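Section 4: Setting Up the Waste Station

By now your table is in place and the kitchen has its basic layout, so this is the fun part! A waste station sounds like the dullest corner of any shared kitchen, and yet it changes how the whole room works. Once scraps and empty packets have an obvious home within arm's reach of the table, people clear up as they go, and the cooking gets a lot more relaxed.

This section covers the bin, the liner, the stand it sits on, and where to put all of it. Set aside 20 minutes the first time. After that, a liner change takes hardly any time at all.

4.1 What you need

One small open-top bin
A supply of liners in a color that stands out against the bin
A low, flat-topped stool
A damp cloth and a little dish soap
A tablecloth, if the table is used for eating or food prep

Note: The Flollska starter pack includes liners but no stool. Any low stool will do as long as it stands level and its top is wider than the base of the bin. Ákos Magyar, who wrote the first edition of this guide, used an old footstool from his hallway for years.

4.2 Choosing the spot

1. Stand at the table where you normally peel, chop or unpack groceries. Reach down and to the side without stepping. Wherever your hand ends up is a good place for the bin.

2. Check that you can still walk from the table to the cooktop in a straight line. If the stool pokes into that path, slide it closer to the table.

3. Open every lower cabinet door and drawer nearby, all the way. Move the stool if anything bumps it.

4. If you use a tablecloth, look at where the corner hangs. Fold it back or shift the cloth so it can't drop into the bin or catch on the rim.

Caution: Keep the station well away from the cooktop. Liners are thin plastic and will melt or burn if they get near a flame.

4.3 Raising the bin

We are big fans of the raised bin. A bin on the floor means bending down with a dripping tea bag in your hand, and it's amazing how much lands beside it. Put the same bin on a low stool and the misses nearly stop.

1. Wipe the top of the stool and let it dry.

2. Press down on each corner of the stool in turn. If it rocks, turn it a little or pad the short leg with a folded piece of card.

3. Set the bin in the middle of the seat, with a bit of stool showing on every side.

4. Nudge the bin with your hip – gently! It should stay put. If it slides, lay a scrap of rubber shelf liner underneath.

Caution: In a home with small children or a curious dog, leave the bin on the floor and choose a heavier one with a lid.

4.4 Fitting the liner

1. Shake the liner open and push it right down into the corners of the bin.

2. Fold the top outward over the rim, all the way around. A generous fold keeps the bag from slipping when something heavy drops in.

3. Run a finger around the inside to let out trapped air.

4. Tuck a spare liner under the stool or into the nearest drawer so the next person finds one right away.

A red liner in a black bin is our favorite combination. You can spot the folded edge from across the kitchen, and you can tell at a glance if the bag has slipped.

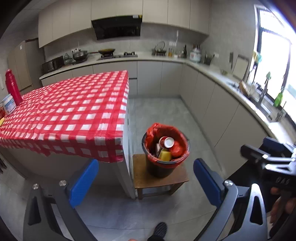 4.5 Everyday use

1. Rinse cans before they go in if your area collects them with general trash. If they are collected separately, keep a second bag for them.

2. Push lids down flat. A lid standing up at an angle takes up a surprising amount of space and can snag the liner.

3. Squeeze out old sponges before you throw them away. A soggy one leaves a puddle at the bottom of the bag.

4. Let pans and cooking oil cool completely. Never pour hot oil into a liner.

5. Change the bag when it is around three-quarters full. Lift the folded edge on both sides, gather it at the top and tie it before you raise it out.

Note: Benedetta Serra suggests emptying the bin right after dinner, while the table is being wiped down, so that both jobs get done together. We've tried it, and we love it.

4.6 Weekly care

1. Take the bin off the stool and wash it inside and out with warm, soapy water.

2. Wipe the stool's legs as well as its top. Drips travel farther than you'd think.

3. Shake out the tablecloth over the sink and check the hanging side for splashes.

4. Dry everything before you put in a new liner, then return the stool to its usual place.

If the bin still smells after washing, leave a spoonful of baking soda in the bottom overnight and rinse it out in the morning.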